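Wrist camera on a hand-held gripper: is the fisheye worth the trouble?

Posted by Bezawit Negussie, 24 May 2018

We are picking a camera for our hand-held gripper, the two-finger kind you carry around and squeeze, so we can record people doing pick and place and use that later on an arm. The choice is between the Lekano, with a very wide fisheye lens, and the Prornen, which is a plain narrow camera with almost no bending at the edges.

The Lekano seller keeps telling me that wider is better. I'm not convinced. The Lekano is 450 dollars and the Prornen is 221, and for the extra money I seem to get a lot of ceiling.

The still below is from the Lekano, with the fingers open and pointing at the table. Look at how much of it is table and how little is anything you would want to grab. The bottle and the soft packet are close to the gripper and they still come out small. The straight line on the tabletop (a seam or a scratch, I can't tell) hardly shows at all.
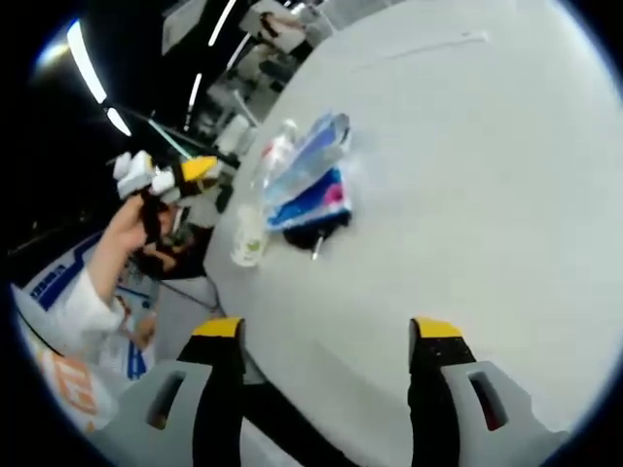

Lekano test: both yellow fingertips in view, small items over by the left edge of the table.

What I need to know is whether anyone has used both for real work. Does the bending hurt you later, or do you correct for it and move on? And do you lose so much detail in the middle that small parts become a problem? Our smallest parts are thin metal pins, and I have a bad feeling about those.

Replies

Dirk Kramer

Go narrow. Fisheye is a fad. I had a wide one on a Strachan arm and took it off again after a month. Everything looks far away and the lights wash it out. Save your money.

Usa Sriwong

I'd be careful with Dirk's advice, because a camera on an arm that always goes to the same bin is a different job from one somebody carries around by hand. People swing the thing about. With a narrow lens the object leaves the view as soon as they turn their wrist, and then you have a recording of a tabletop.

Look at your own still again. You get both fingertips, the gap between them, the bottle and packet off to the left, and even the person at the side holding up the little toy figure. I doubt the Prornen would give you all of that from the same spot. Whether you need it is another matter, and I don't think the seller can answer that for you.

Some things I would check before paying for either one:

Try it with the fingers closed on a part. One open shot tells you nothing about what the grip looks like, and on some mounts the pads hide the part completely.

Put your pins in the middle of the table and then near the rim of the view. If you can't pick them out by eye at the rim, I wouldn't trust software to do it.

Ask for the real calibration file for your unit. I was sent a "typical" one once and it was useless. I ended up taking 572 shots of a checkerboard to make my own.

Lock the exposure. Wide lenses see the ceiling lights in almost any room, and on auto the table can go dark and bright as you tilt.

As for the bending, we leave it in and train on the round picture as it comes. I was told this would be a disaster. It wasn't, but our parts are the size of a fist, so don't take it as proof for pins.

Woo-jin Ra

We ran both on the same hand-held gripper for two weeks last October, with a Trirkell controller logging the finger width. Large parts: the fisheye won easily, mostly because we threw away fewer recordings. Small screws: neither was good. The narrow one was sharper but kept losing them - the wide one kept them in view as a few gray dots.

I would borrow before buying. Any seller who is sure of the lens should be willing to lend you one, and if they start talking about resolution on the spec sheet, ask them to show you a pin.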